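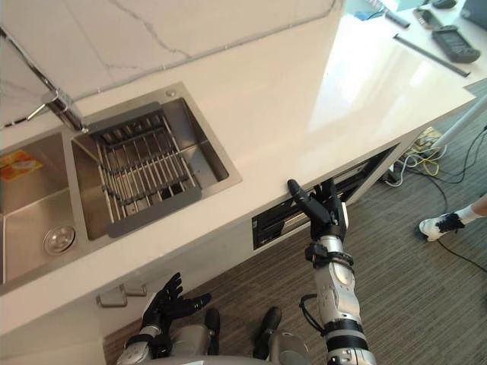
najwa_s
Has anyone here got a landlord or letting agent to pay for limescale treatment in a hard water area? I moved into a flat in Hudbridge in November and the kettle furs up within days. The shower head has blocked twice. The kitchen has a double sink in stainless steel with a chrome tap, set in a long cream worktop, and I spend more time on that corner than on the rest of the flat put together. The agent is Nowicki and they say water quality is "a matter for the tenant". My lease says I must return fittings in the condition I found them, fair wear and tear excepted. I want to know whether scale counts as wear and tear, and whether it is worth asking for a softener or whether I should just buy something myself.

peterm_hud
Whole of Hudbridge is hard. Scale on the outside of taps is cleaning, so that's you. Scale inside pipes, the boiler and the cylinder is the landlord's, in my view. I rented there for years and nobody ever fitted me a softener.

Trandik
Depends what the lease says about repairs. Have you got a combi or a cylinder? If it's a combi, ask when it was last serviced and whether there is a scale reducer on the cold feed. They are cheap and a lot of boiler makers want one fitted in hard areas or they get awkward about the warranty. That's the argument to use with the agent. Don't talk about the kettle, they won't care.

najwa_s
Combi. The service sticker is on the front but I can't see anything fitted on the pipe underneath. What would I be looking for?

Trandik
Short fat cylinder or a collar on the cold inlet pipe. Could be in a cupboard near the stopcock instead. Look under the sink first.

gasketgreen
I'd disagree with peterm about the taps. If the cartridge goes stiff because it's full of scale, that is a repair. I had a kitchen tap that took two hands to turn off and the agent tried to charge me for it. I wrote back and quoted the repairs clause and heard no more about it.

peterm_hud
The cartridge, yes. I said the outside.

gasketgreen
Fair enough.

Uzma Mughal
I let out two flats so this is from the other side. I would fit a scale reducer if a tenant asked and explained about the boiler. I would not fit a full softener. I was quoted 562 pounds for one plus fitting, it needs salt, and when a flat is empty or the tenant can't be bothered it does nothing. I also had one that leaked into the unit below it.
At checkout I don't charge for scale unless it's obvious no one has cleaned for the whole tenancy. A bit round the base of a tap is normal round here.

najwa_s
Thank you, that's useful. Would you want it in an email or on the phone?

Uzma Mughal
Email. Then I can forward it to the plumber.

ollerton
Just use white vinegar. Soak some kitchen roll, wrap it round the tap, leave it an hour, rinse. Been doing it for 30 years.

gasketgreen
Careful with an hour on chrome. If the plating is already thin or scratched the acid gets under it. Ten minutes and look at it, then do it again if needed. And keep it off any marble or other natural stone, it will etch it and you can't wipe that away.

ollerton
Never had a problem with chrome. I don't own any marble.

Trandik
Citric acid is better than vinegar and doesn't stink the place out. I buy 400g bags. A couple of spoonfuls in a full kettle, bring it to the boil, switch off, leave it twenty minutes, then pour away and rinse well. Same warning about stone. Dry the tap with a cloth after using it and you'll need less of everything.

marl_and_clay
Has anyone tried the Plallo magnets? They clip to the pipe, no plumbing needed.

Trandik
I had one on for a year and saw no difference. Kettle was exactly the same.

marl_and_clay
My sister says hers works. She says the scale wipes off instead of sticking.

peterm_hud
Try it if you like, you can take it with you when you move. I wouldn't spend a lot.

najwa_s
Update. I looked under the sink and by the boiler and there is nothing fitted. I emailed Nowicki with the boiler make and asked for the service record. They replied the next day and said they would "raise it with the landlord", so I'll give that a fortnight. I have ordered citric acid for the kettle and the shower head. The tap lever is a bit stiff so I put that in the same email.

Uzma Mughal
Good. Keep the email. If they send someone, ask for the reducer to go where you can reach it, the cartridge type need changing.

gasketgreen
And take dated photos of the taps now, before you put anything on them.

najwa_s
Will do. The check-in inventory only says "kitchen tap, good" so I'll send them to the agent as well.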